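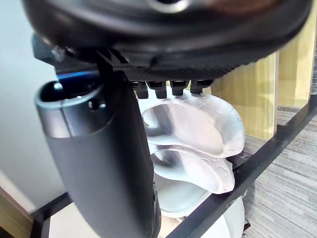
Will it be doing my job by the time I'm back from holiday? one of the morning team at Sodorine asked us in April, and a colleague of hers answered before we could, saying that she would gladly give away the slippers tomorrow but that she wanted to know what she would be given to do in their place. We have had the same two questions, in one form or another, at every guest house we have visited since, and they are the reason for this call.

Call for participants: working beside a slipper robot

Posum is looking for 20 people who tidy, clean, host or look after guests for a living, and who would be willing to spend two shifts working alongside a robot and then tell us, at as much length as they like, what it was like. You don't need to know anything at all about robots. If you have ever spent the end of a shift on your knees at a shoe shelf, putting a houseful of slippers back where they belong, then you already know more about this work than most of the people who build the machines, and we would dearly like to hear from you.

What the project is about

Guest slippers are a small job until you have a lot of guests. They get kicked off in the hall, left by the armchairs, swapped, carried upstairs and put back with the toes pointing every way there is. In the guest houses run by Sodorine they are sorted by whoever is on the early shift, in between breakfasts and check-outs, and it's one of those jobs that never appears on the rota but always has to be done by somebody. The firm is trying out a robot with two arms and jointed hands for this and a few other light tasks, and has asked us to follow how the work changes for the staff. How well the robot does is being looked at separately, by its own engineers. Our part is the people.

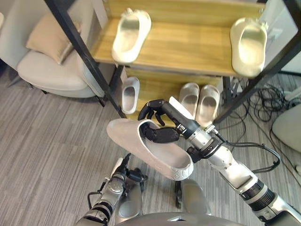 We are especially interested in the bits in between. Who steps in when a slipper ends up in the wrong place? Do you feel you can walk past while the robot is reaching, or do you find yourself waiting at the door with an armful of towels? Does the early shift get shorter, or does it just fill up with other things? At one house the staff told us they missed the slippers a little, as it was the only quiet ten minutes of the morning, and we would never have thought to ask about that - so please don't hold back because something seems too small to mention.

What you would be doing

Each participant comes for two shifts, on different days, at the Iwasaki training house. We'll fix the days with you, and we can usually work round school runs and other jobs. On the first shift you'll be shown where to stand, how to stop the robot and whom to call over, and then you'll carry on with ordinary morning tasks while it works at the shelf nearby. On the second you'll have rather more say. You can move things, change the order in which the jobs are done, and ask for the robot to be given more or less of the work. A member of the research team is in the house throughout.

After each shift we sit down together with a pot of tea and have a chat, which we record if you are happy for us to do so. Nothing you say is passed on to your employer or ours with your name on it. You can also skip any question, or leave the study at any point without giving a reason, and you'll still be paid for the shifts you have begun.

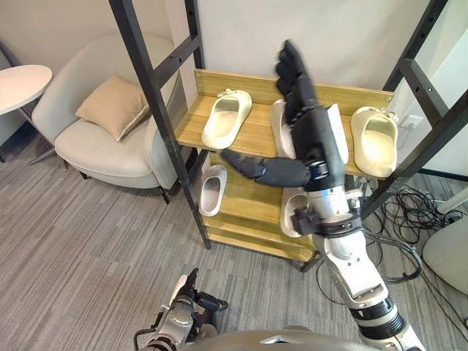 The robot at the slipper shelf, right hand raised.

Who can take part

Anyone over 18 who has worked in a hotel, guest house, bathhouse, care home, school or similar place. Paid or unpaid, full-time or now and then, still in the job or retired from it, all are welcome. We would be very pleased to have some people who are not keen on the whole idea! So far we have heard a good deal from those who are curious about robots and too little from those who would sooner be left alone with a trolley and the radio.

The work involves some bending and standing, but please do get in touch if that's difficult for you and we will plan the shift around it. The rooms are carpeted and warm, so light clothes and flat shoes are best. If you would like to bring somebody with you on the first day, for company or to interpret, you are welcome to.

What we offer

A payment of £167 for each shift, your travel there and back, and lunch. You'll also be sent the report before it goes to Sodorine, with time to tell us where we have got you wrong. There is a shorter version too, without the tables, for pinning up in the staff room.

We ought to be plain about one thing. Taking part won't decide whether the robot stays in any particular house, and we can't promise anybody that their hours will be kept as they are. What we can promise is that the chapter on staff time will be written from what participants have told us, and that Sodorine has agreed to answer it in writing.

How to apply

Write to the Posum participant desk, quoting reference 2685, with a few lines about where you have worked and what a usual morning looks like there. Spelling and layout really don't matter. If writing isn't your thing, leave a message with the desk and we will ring you back and take it all down over the phone.

Please let us hear from you by 1 June 2020. Everyone who writes will get a reply, and if the places are already filled we'll ask whether you would like to be kept in mind for the next round, at the Stavov house, where the job will be folding towels.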